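4.3 Recording a demonstration with the hand-held grippers

This section covers the recording of a two-handed demonstration with the Oltix gripper pair and the head camera. It assumes that both grippers have been charged and paired as described in 4.1, and that the room has been mapped as described in 4.2.

Before you start

1. Put on the backpack and tighten both shoulder straps. The recorder must not swing when you bend forward.
2. Fit the head camera. Tilt it down until your hands, held at working height, sit in the middle of the preview.
3. Pick up the left gripper, then the right. Check that each marker cube is firmly seated and that its printed faces are clean.
4. Hold both grippers in front of you at chest level and face the work area. Keep still until both status tones have sounded.

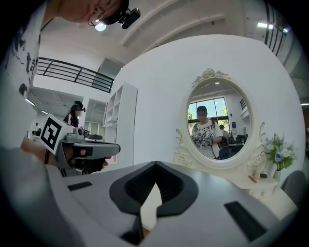 5. Turn slowly to the left and to the right. The tracking value on the recorder must stay above 400 during the whole turn. If it drops below that, repeat step 4.

Note: Mirrors and large plain walls reduce tracking quality. A mirror may stay in the work area, but do not stand facing it during step 4 for longer than necessary. If the value will not settle, begin the turn from a part of the room with more furniture in view.

Note: Other operators may work in the same room. Each pair of grippers must have its own cube set. Two sets with the same numbers will produce a recording that cannot be used.

Recording drawer and tabletop tasks

6. Select the task on the recorder. Drawer tasks are listed under Talidwood, general tabletop tasks under Dultby.
7. Open and close both grippers fully, once. This sets the zero point for the jaw width.
8. Press the trigger on the right gripper for two seconds to begin. Wait for the tone before moving.
9. Carry out the task at an even pace. Use the gripper fingers only. Do not push a drawer shut with your wrist, hip or knee – the robot has no matching movement and the episode will be rejected.
10. When one gripper is holding an object, keep the other within view of the head camera, even if it has nothing to do. 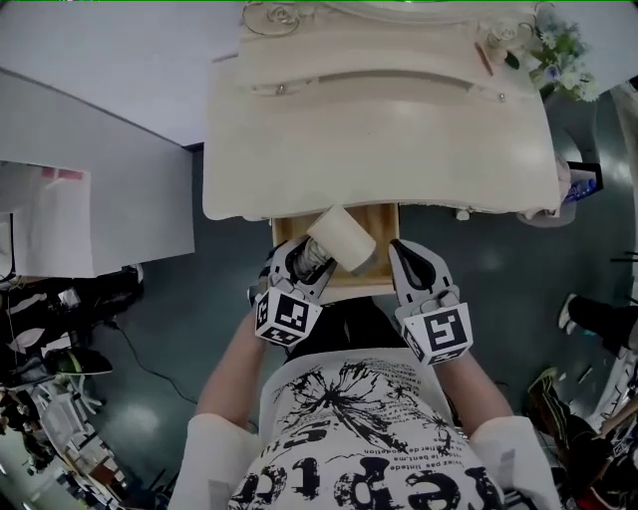 11. Release the object, draw both grippers back clear of the furniture and hold them still. Press the trigger again for two seconds to end the episode.
12. Return all objects to their starting places before the next episode. Vary the angle of the object slightly each time.

Caution: Do not force the fingers into a gap narrower than the closed jaws. The finger mounts can crack, and a cracked mount changes the jaw width reading without any warning on the recorder.

Caution: Keep bags and cables out of the area where you will be stepping. The head camera limits your view downward.

Limits and error codes

An episode can hold up to 3,000 samples. Recording stops by itself when this limit is reached, and the episode is saved but marked incomplete. Long tasks should be split at a point where both grippers are empty.

Code 449 means that a marker cube was out of view for too long. Delete the episode and record it again. If the code comes back on the same task, raise or lower the head camera by one notch and repeat steps 4 and 5 – a change of camera angle always calls for a new check.

For transfer of finished episodes to the Bùi server, see 4.4.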